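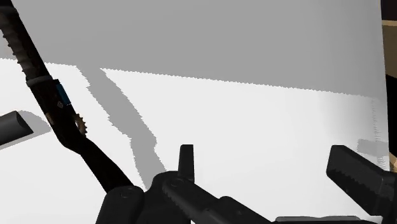

Posted in July by Danjuma Okoro

So I've finally given in and paid for a subscription to Sondus, the robot arm simulator from the Ukstead lot, and I've had three weeks of evenings with it now. A few of you asked what I thought after I moaned about it in the comments, so I'm going to try and be fair.

First, the money. It's £116 for the year if you're doing it as a hobby, and you get a two-armed workbench, a wrist camera view, and a library of 254 objects you can drop on the table. I spent most of my first night just scrolling through that library like a kid with a sticker book (there are so many mugs!). My old laptop copes with it, though the fan makes a noise like a hairdryer and I have to shut everything else down first.

The wrist view is where I spend nearly all my time. You're looking out from just behind the fingers, so you see the gripper the way it would see itself, and it took me a good few evenings to stop overshooting. I kept closing the fingers early and nudging things off to the side. Urszula Ostrowski, who talked me into this in the first place, told me to watch the shadow of the arm on the table and ignore the fingers until the last moment. Annoyingly good advice. I got much better at judging height once I started doing that.

About those shadows, though. They're blocky! On the default settings the edges come out in little steps, like something off a games console from when I was at school, and the white tabletop is bright enough that I've turned my screen down. You can push the shadow quality up in the settings, but on my machine it goes so slowly that I gave up and went back to jagged. I've stopped minding. The arm itself looks lovely, all black with bits of detail you wouldn't expect anyone to bother with, bolt heads and a little bronze gear and tiny teeth on the finger pads.

What I do mind is saving. You can record up to 1000 runs before it wants you to buy more space, and that sounds like loads until you realise it counts the duff ones too. I had a whole evening of me missing a tin over and over, and every one of those was kept. Deleting them is one at a time, with an "are you sure?" box on each. I wrote to support about it and got a very nice reply from Sebastián Orellana saying a bulk delete is on the list. No date, mind you.

The manual is a mixed bag. The getting started part is brilliant, and I was moving the arm within ten minutes of installing. After that it sort of wanders off, and the chapter on using both arms together reads as if somebody went to lunch halfway through. I've learnt more from the Bradach forum, where people post their settings files and are very patient with beginners.

Would I renew? I think so, yes, if they sort the deleting out before next summer. I've got the free trial of Farías to try next, and Urszula swears its shadows are smoother, so I'll have a go at the same tin on that one and report back.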